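June, 9 pm. Seltside vision screening, second pass.

Went back over the Tirnthorpe sheets. Clinic total says 1679 children screened, but I only find 1354 with both eyes recorded. I don't buy the "missed on the day" note for the rest. Left eye blank far more often than right, so I suspect the form.

Espiritu chart: still reads too easy at the low end. Kids who passed at 70 percent contrast failed the paper card. Which one do we believe? Paper, for now.

Bremovel school wants a referral rate by next month. Not giving one off these numbers.

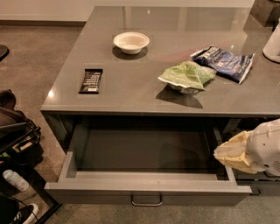
*Counter with white bowl, chocolate bar and snack bags.*

To do: rescreen the blanks, left eye first. Check whether cataract referrals were logged twice. Ask for the old forms again.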